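Leave the scuffs alone

Every March someone at Brokham proposes repainting the metal bins, and every March I vote no. We have 14 of them. The quote last time was over 800 dollars, and the paint lasted two months before the bar stock took it off again.

A bin is for holding bars. Long steel goes in hard and comes out at an angle, and the floor gets scuffed. Sloping walls matter, because short pieces slide down to where they can be reached. Color does not matter.

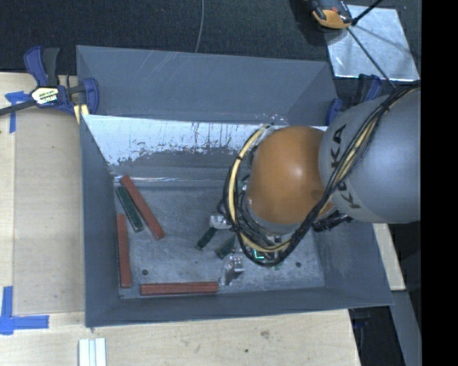
Sioned Mathias says a clean bin makes people take more care. I have not seen it. I would spend the money on sorting, so short offcuts stop ending up in with the long bars.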